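Why I Still Want a Paper Manual

I bought a bookcase in July and it came with a square of cardboard the size of a playing card. On the card was one of those blocky codes you scan with your phone. That was the manual. I sat on the floor with 2 side panels across my knees, waiting for a page to load, and then the page wanted to know if I'd like to accept cookies. Reader, I accepted the cookies. I would have accepted anything.

I know how this sounds. I'm the guy complaining about phones, on a website, which you are probably reading on a phone. Fine! But I think we gave up the printed manual way too easily, and I'd like to grumble about it for a few minutes.

My father kept ours in a kitchen drawer in Urnton, under the takeout menus. The washing machine, the radio, a Morgan sewing machine that had left the house years before its booklet did. The one for the boiler ran to 154 pages in nine languages and he had written all over the English part in pencil. "Turn LEFT, ignore this." "Call Hestby office, not the number here." When the boiler quit one winter and he was away, my mother fixed it by reading his notes out loud to me while I held the flashlight. You can't pencil a note onto a video.

And it's nearly always a video now, isn't it? My Vutex dehumidifier has a blinking orange light, and the only explanation of the blinking orange light sits almost seven minutes into a clip that starts with music and a man telling me congratulations. A table of lights and what they mean would take up half a page. I could find it with my thumb while the thing was still beeping at me.

My friend Valter Wikström thinks I'm being a snob about it. He learned to tile a bathroom from videos and the bathroom looks great, I'll give him that. There are jobs where you need to see somebody's hands move, and a drawing of a trowel with an arrow next to it was never much help to anyone. He also says most people threw the booklets straight in the trash, so why print 422 grams of paper for every toaster? (He weighed one. That's the kind of argument we have.)

Okay, but then print a thin one. Give me four pages, stapled, with the parts list and the warning lights and how to reset it. Put the rest online, with all the music you like. The companies save their paper, Valter gets his videos, and I get something I can shove in a drawer.
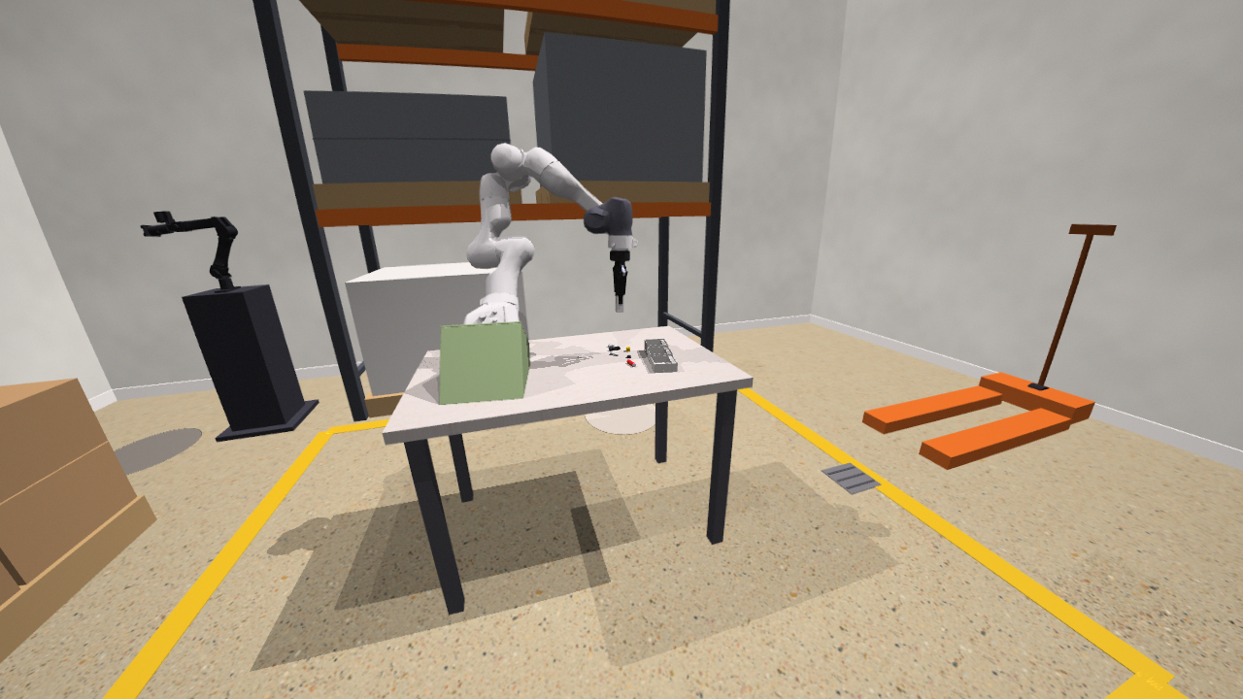 The other thing about a drawer is that it doesn't get redesigned. I went back for the bookcase page last month because I wanted to move a shelf, and the link sent me to a sale on patio chairs. So the shelf is staying where it is, and my tall books are lying on their sides.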